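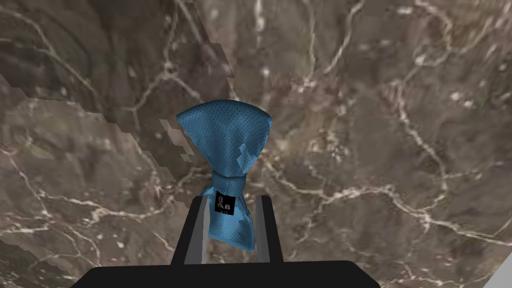
Laborbuch Audiometrie / Hörsysteme
Eintrag vom 13.3.18
Anwesend: Kamata, Sison, zeitweise Faulkner

Rückkopplungsreserve Jasteo, offene Anpassung

Fortsetzung der Messreihe am Kuppler. Prüfling ist das Jasteo in der Ausführung mit externem Hörer, Firmware wie beim letzten Eintrag, Schirmchen offen, mittlere Größe. Rückkopplungsunterdrückung zunächst aus, dann ein. Richtmikrofon in beiden Fällen auf omnidirektional fixiert, Störgeräuschunterdrückung aus.

Bei abgeschalteter Unterdrückung setzt das Pfeifen bei einer Einstellverstärkung von 29 dB ein, Messfrequenz 2.000 Hz. Mit Unterdrückung stabil bis 39 dB, darüber hörbare Modulationsartefakte bei Sinuston, bei Sprache weniger auffällig. Kamata hat die obere Grenze zweimal angefahren, Ergebnis reproduziert. Der Gewinn liegt damit in der Größenordnung, die Plestov im Datenblatt angibt, allerdings dort mit geschlossenem Schirmchen gemessen. Vergleich also nur bedingt zulässig.

Offen: Verhalten bei Annäherung eines Telefonhörers. Sison baut dafür die Schiene um. Der alte Anschlag hat Spiel, die Abstände waren deshalb in der letzten Reihe nicht sauber wiederholbar. Diese Werte nicht weiterverwenden, Blatt in der Mappe ist durchgestrichen.

Eingangsprüfung der Anpass-Software

Installation auf dem Messrechner erst im zweiten Anlauf, Treiber für die Programmierbox wurde nicht erkannt. Abhilfe: Box abziehen, Treiber von Hand deinstallieren, neu starten, dann erst die Software aufspielen. Reihenfolge einhalten.

Der Selbsttest für Endverbraucher (Tongenerator über das Gerät selbst, vier Frequenzen je Ohr) läuft durch. Die so ermittelten Schwellen weichen bei Faulkner vom Audiogramm in der Kabine ab, vor allem im Tieftonbereich. Vermutung: offenes Schirmchen, Pegelverlust wird im Selbsttest nicht kompensiert. Wiederholung mit geschlossenem Schirmchen steht aus.

Für den Vertrieb ohne ärztliche Verordnung ist das der kritische Punkt. Ein zu hoch geschätzter Tieftonverlust führt zu überhöhter Verstärkung – bei offener Anpassung akustisch fast folgenlos, beim Wechsel auf geschlossen nicht mehr. Rückfrage an Sturnden gestellt, ob die Software den Schirmchentyp abfragt oder nur annimmt. Antwort bitte hier nachtragen.
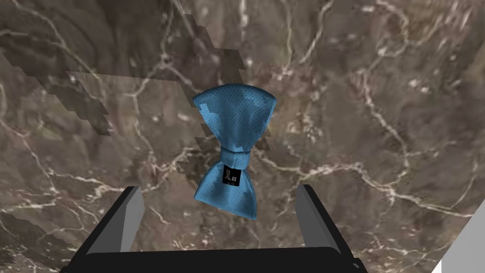 Batterielaufzeit

Dauerlauf mit Zelle Typ 312, Abbruchkriterium Unterschreiten der Abschaltspannung. Erster Prüfling nach 52 Stunden ausgefallen, deutlich zu früh. Kontaktfeder unter der Lupe leicht verbogen, Übergangswiderstand schwankt beim Bewegen der Lade. Gerät beiseitegelegt und markiert, Laufzeit nicht in die Auswertung übernommen. Der zweite Prüfling läuft noch. Zellen stammen aus derselben Packung, Lasche jeweils einige Minuten vor dem Einlegen abgezogen.

Buenaventura fragt, ob die Streaming-Last mitgemessen werden soll. Vorerst nein, erst Grundlast abschließen. Danach eigenes Protokoll.

Zu erledigen

Kuppler nachkalibrieren, Pistonphon liegt bei Tolentino.
Kabine: Türdichtung unten prüfen, Grundgeräusch bei 125 Hz leicht erhöht.
Ersatzfedern für die Batterielade bei Magbanua anfragen.
Rohdaten der Rückkopplungsmessung ins gemeinsame Verzeichnis, Dateinamen mit Schirmchentyp.
Telefonmessung erst nach Abnahme der Schiene, Abstände 0, 5 und 10 mm.

Kamata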